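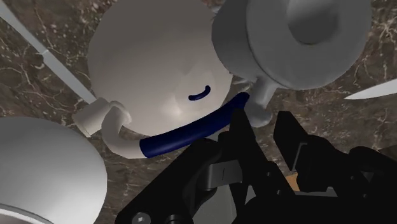
Weritz Countertop Kit
Simulated kitchen clutter for gripper work

README, release 4

Weritz is a kit of simulated countertop scenes for people who train or test robot arms on crowded kitchen surfaces. You get the scene files, a gripper model with a wrist view, the recorded episodes, and a small scoring script. I put it together because I wanted a set where the objects really crowd each other, and I have had a great time with it ever since!

What's in the box

scenes/ holds the layouts, one folder per layout
objects/ holds the meshes: mugs, bowls, pots, knives and a few odds and ends
surfaces/ holds the countertop materials
episodes/ holds 334 recorded episodes
tools/ holds the loader, the replay viewer and the scoring script
NOTES.txt has my running list of oddities, updated whenever I trip over one

Each episode comes with the wrist view, joint positions, finger opening and the true pose of every object at every step. Language instructions are stored as plain text next to the episode. Most of them are short, along the lines of "pick up the mug" or "move the bowl away from the pot."

Getting started

Unpack the kit anywhere you like and point the loader at the top folder. Open one episode in the replay viewer before you start a training run. Scrub back and forth, watch how the fingers come in, and get a feel for how little countertop there is between things. I learned more from an evening of scrubbing than from the first week of loss curves.

The loader needs the Bae runtime, version 2 or later. If you already have Luvovier installed, its scene importer reads our layouts directly and you can skip the conversion step. Flornlow users will have to run the converter in tools/ first. It takes a while on the marble surfaces, so go make coffee.

Why white on dark

A lot of the objects are plain white, and many of the layouts set them on a dark brown marble with pale veins. I love this combination. Against the stone, the outlines are easy to find. Where a white handle passes in front of a white mug, though, all you have left is soft gray shading, and that is exactly where the models I tried went wrong. Color alone won't tell you where the mug stops and the pot begins. The veins are good fun too, as a weak edge detector will happily latch on to them.

If you want an easier start, swap in one of the plain surfaces. The object poses stay the same, so you can compare results across surfaces without changing anything else.

The gripper

Two fingers, matte black, modeled with the linkages and brackets showing. The view is from close up, and the gripper takes up a good share of it. Please don't mask it out! Some of my early runs did, and the policy lost track of where its own fingertips were in the narrow gaps. Training with the gripper left in worked much better for me.

Objects regularly run past the edge of the view. You may get half a bowl, or only the tip of a knife. Partial objects keep their full labels, with a visibility value alongside so you can filter them if you need to.

Scoring

The script reports grasp success, contact with anything other than the target, and distance from the requested place at the end. I look at the contact number first. A policy that lifts the mug and drags the pot along with it still counts as a success on the first measure, and I would not want it in my kitchen.

Layouts come in 7 difficulty levels. Level 1 is a single object on open countertop. At the top level, handles overlap and the fingers have barely any room to come down. Report the levels separately, please. An average over all of them hides nearly everything interesting.

Known problems

Knives are rigid bodies with simple collision shapes, and very thin ones can jitter when a finger presses on them.
The marble has no reflections in the low quality setting. Switch to high if your model cares.
Pots and bowls are always empty. Liquids are on my wish list.
Friction is the same for every white object, so don't read much into slip results.

Intended use

Weritz suits grasp planning, segmentation in clutter, and comparing policies before you commit to time on a physical arm. It hasn't been tuned to match any particular real kitchen, so treat the scores as a way to rank approaches against each other. Please don't use them as a safety check.

Changes since the June release

Added the wrist view to every episode
Fixed bowl rims that let fingertips pass through
Renamed "cup" to "mug" everywhere, including the instructions

Contact

Bug reports and new layouts are very welcome. Send the episode number and the step where things went strange, and a replay file if you have one.

Maintained by Charalambos Rallis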